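News Features Reviews Archive Subscribe
Magazine > Features > Shop floor

Feb 21, 2019

Pekatano will rent you a shop assistant with one arm and a wrist camera for 1446 pounds a month. The Prulano picks small goods off pegboard and drops them in a basket, and the brochure has it serving customers by April. I spent a morning with it at Kuusk, a hardware shop in Skokdale, and came away with my doubts in good order.

Scissors are the showpiece. A blister card hangs flat and gives the gripper something to pinch. Loose tools are another matter, and so are shiny ones, which the sales sheet skips over entirely.

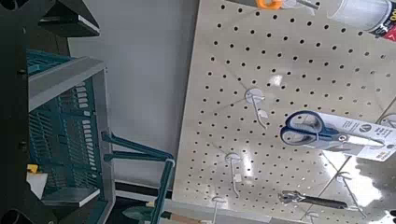
Then there is the time. I gave it a list of five items and it took 21 minutes. The lad on the till could have done that between customers, and he knows which pliers are any good. Pekatano says the speed will improve with an update. It said the same at the trade show last year.

The contract runs for nine months with no break clause. Call-outs are extra. Ask for a trial on your own shelves, under your own lights, before signing anything.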